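*Updated February 28, 2024*

So my craft table gets out of hand every winter, and by the end of February I can't find a clear spot big enough for a coffee mug. I finally worked out a way of clearing it that I can stick with, and a couple of you asked me to write it up, so here goes!

## What you need

- One big bin or box for "not sure yet"
- A few smaller containers (mine are a mix of Koso tubs and whatever came home from the grocery store)
- A damp cloth and a little dish soap
- Masking tape and a marker
- A timer, if you're a wanderer like me

## Step 1: Get everything off

Yes, everything. I used to tidy around the edges and call it done, and then I'd find the same dried-up glue stick in the same corner in October. Put it all on the floor or the bed or wherever you've got room. I gave myself 51 minutes for the whole job last time (odd number, I know — it was the length of the album I had on) and this part took two songs.

## Step 2: Wipe it down

A white surface shows every single thing you've ever done to it. I go over mine with warm soapy water first, then plain water, then a dry towel. Marker usually needs a second pass. If you've got old paint on there, lay the wet cloth over it and go do something else for a bit, then try the edge of a plastic card. Please don't use a knife! I have a long scratch that says don't use a knife.

## Step 3: Bring things back a few at a time

I like this part the best. Grab a handful of stuff, put it down on the clean surface, and decide on each piece before you go get more. It's so much easier to choose when there are only a few things in front of you and lots of white in between.

Bulky stuff goes off to one side, small stuff gets the middle. I try to keep the middle open so my hands have somewhere to work. 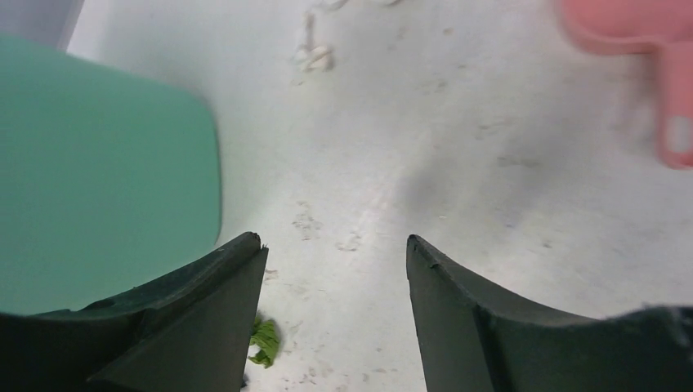 If you're stuck on something for longer than a breath or two, it goes in the "not sure yet" bin and you keep moving. Mine had way too much in it the first time, and that was fine. I went through it again the next weekend and kept maybe half.

## Step 4: Label it

Masking tape, marker, done. I bought a pack of 64 fancy Ornudico labels once and they peeled off by spring. Tape stays put, and you can tear it off when you change your mind — and I change my mind a lot. Put the label on the side that faces you when you're sitting down, and leave the lids off anything you reach for daily.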